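The Drutdale Bus

The winter I turned into a liar was the winter I rented the room over the Economou bakery, which sounds lovely until you learn that bakers start at two in the morning and like the radio. I'd moved to Drutdale for a job at Nondix, the company that made (still makes, I guess) the little plastic feet that go on the bottoms of chairs. My job was to answer letters. You would be amazed how many people write letters about chair feet.

The lie started small. My mother called in January and asked if I was seeing anybody, and I was looking out the window at the time, and there was the bus to Clondisico pulling out with its one good headlight, and I said yes, Mom, I am. He drives a bus.

I don't know why I said it! I had never even been on the bus. But she was so happy. She wanted to know what route, and did he get a pension, and was he a careful person in snow. I said he was the most careful person I'd ever met. I said he'd never once been late.

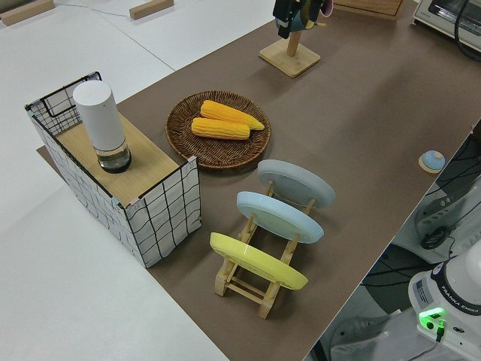
After that I had to keep him up, the way you keep up a lawn. She'd call and I'd have to have something ready. So I gave him a bad knee and a good singing voice. I gave him a sister out in Clondisico who didn't approve of me, and then I had to spend most of a phone call explaining what the sister had said at dinner, and I got so mad at her – this woman I'd made up while brushing my teeth – that I had to go lie down.

The trouble was I began to listen for the bus. It came through at ten past six in the evening and I'd find I had put the potatoes on so they'd be done by then. I'd hear the brakes down at the corner and think, well, there he is. Then I'd eat both potatoes.
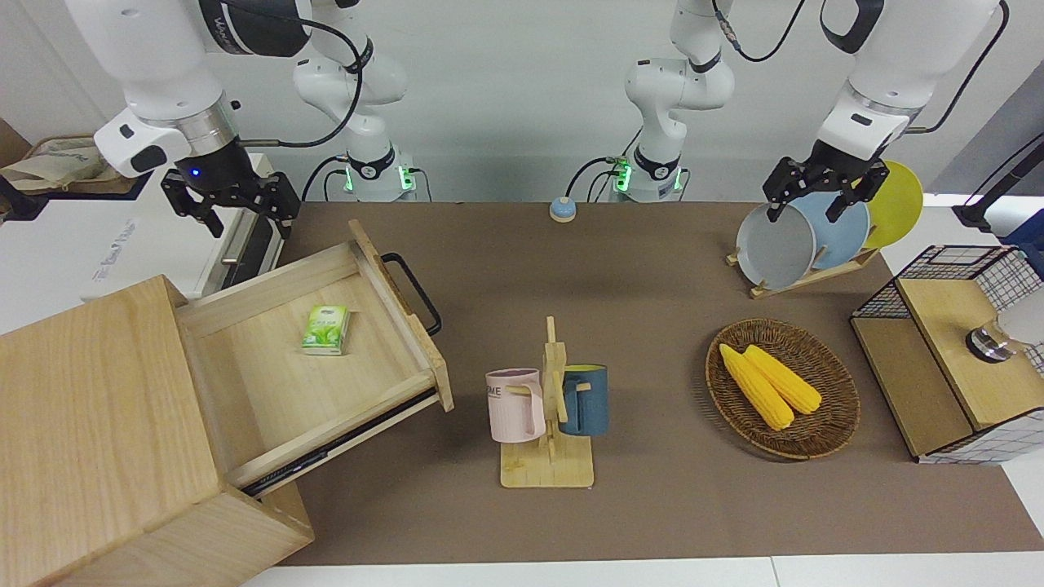 Page last changed: 13 April 2024

In the spring my mother announced she was coming. She'd saved up 20 dollars a week in a coffee can and had almost 3,000 of them, and she was going to spend some on a train ticket and some on a nice dinner for the four of us. Four? Well, she said, the sister. It was time somebody talked to that sister.

I went to work and answered letters all day and couldn't tell you what I put in them. I believe I told one man his chair was beyond help. On the way home I stood at the stop across from the bakery, in the rain, and when the bus came I got on.

I want to say I had a plan. I had exact change, and that was as far as I'd gotten. The driver was a woman, sixty or so, with a green thermos wedged beside her seat and a paperback on the dash, and she looked at me and said, "You're the one in the window."

I said I guessed I was.

"I see your light," she said. "Sit down, you're letting the wet in."

So I sat down, right up front, and I rode all the way to Clondisico. There isn't much there. There's a feed store and a church and a turnaround with a bench. She shut off the engine and drank her coffee, and I told her the whole thing, the knee and the singing and the pension, and when I got to the sister she laughed so hard she had to put the thermos down.

"What does he sing?" she said.
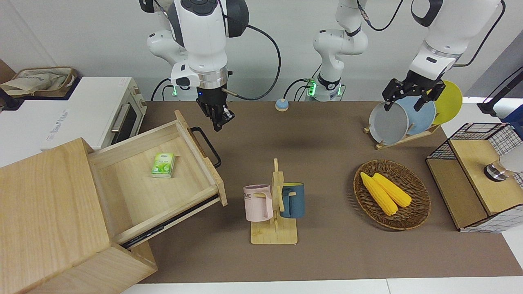 Ten past six, and supper not started.

I said mostly hymns, and some country. She thought that over and said it was about right for this route.

My mother came on the train with one suitcase and a ham. I had decided to say we'd broken up. I'd practiced it in the mirror, with a brave chin. But she walked in and put the ham on my table and looked all around the room, at the bed and the radiator and my one good chair with its four Nondix feet, and she said, "There's no bus driver, is there."

I said no, Mom.

"I didn't think so," she said. "Nobody's never late."
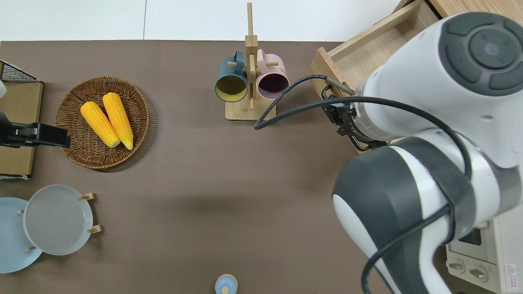
She took off her coat and started on supper like she'd lived there for years. She never did ask me why. She'd brought half her own kitchen in that suitcase, wrapped up in nightgowns, and she hunted for places to put it. Out came the brown wicker basket from home, and she laid two ears of yellow corn in it, side by side, and set it on the left side of the table as if company was expected. I hadn't seen that basket since I was in school, and I had to go and be busy at the sink. She hung her mugs on the wooden mug tree, stood back, and moved it over an inch.

Then the brakes went, down at the corner. We both went to the window. The bus sat there with its door open and its one good headlight on, longer than it needed to, and then the driver leaned over and flashed the inside lights at us, on and off.

"Who's that?" my mother said.

I told her that was the sister.

She looked for a good while, and then she pushed up the window, with the rain coming in all over the sill, and hollered down to ask if she'd eaten.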